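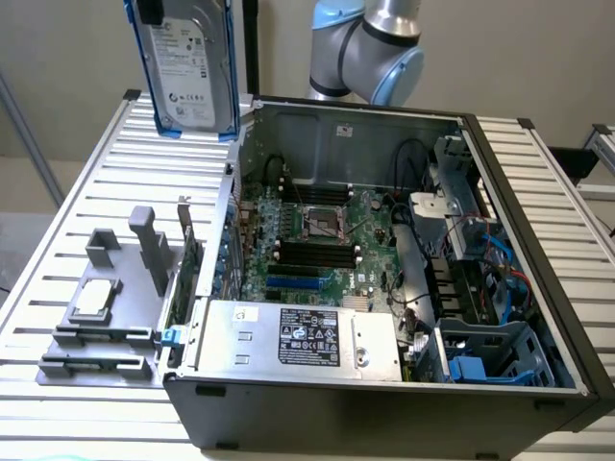

Mostyn Repair Club › Desktops & Towers

kurbyfan60
Got the old Dell on its side Saturday and the socket is open, bracket up. Before the chip goes back in, do you folks clean around the board first? I'm such a worrier with these!

Vorness
Oh, lovely, I do enjoy these big roomy towers. I'd close the bracket and dust first, then open it again. Those pins scare me, they really do.

drastus_2
Have to disagree, friend. Chip in, then dust. A covered socket is a safe socket.

kurbyfan60
Well, now I'm torn (and out of thermal paste).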